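I wrote this part of the guide after my second season handing radios to crews at the Stulstead boat station, so forgive me if I go on a bit. Registering your distress beacon is the dull part of getting ready to go out, and it's the part I'd do first (with a coffee, at a kitchen table, well before launch).

## 4. Registering and testing the Tirnico beacon

1. Take the beacon out of its pouch and find the long code on the back label. Copy it down twice, once on paper.
2. Open the registration form and type the code in. Capital letters only!
3. Add your boat's name, hull color and the most people you'd ever carry. I put down the real maximum, never the comfortable number.
4. List 2 shore contacts who pick up their phones at night.
5. Save the form and write the confirmation number inside the pouch flap.
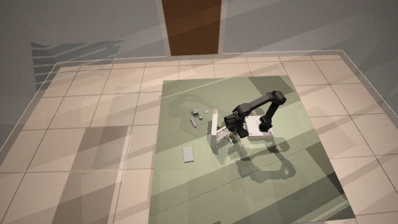 **Do I have to register again if I sell the boat?**

The new owner registers the beacon under their own name, and you cancel your entry the same day. If you're keeping the beacon for another boat, just change the boat details.

Now the test, which I still get a little nervous about:

6. Press and hold TEST until the light blinks green, then let go. Don't touch the red tab.
7. If the light blinks amber, the battery is on its way out. Order battery kit 132 and leave the beacon ashore until it's fitted.
8. Clip the beacon to your life jacket, on the side you can reach with either hand.

> **Caution:** Never pull the red tab to "see if it works." That sends a live distress call, and a crew at Plerkach may well launch for you. If you do set it off by mistake, switch it off and call the coast guard right away. 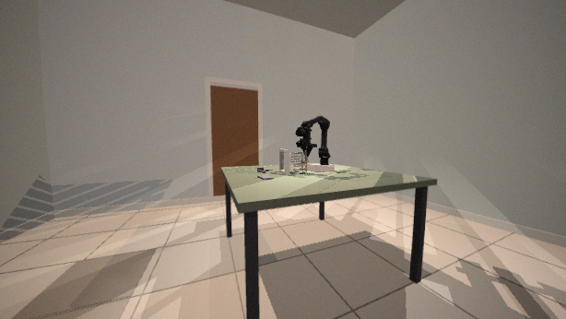 *Stulstead Small Boat Guide, p. 100*

> **Note:** The lanyard is 460 mm long. I used to knot mine shorter and regretted it, so leave it alone and tuck the slack under the strap.

9. Rinse the beacon in fresh water after every trip and let it dry out of the sun. The Chae pouch can go through the wash on cold, but take the beacon out first (yes, I've done it).
10. Repeat the test each January, and write the result in the boat's log.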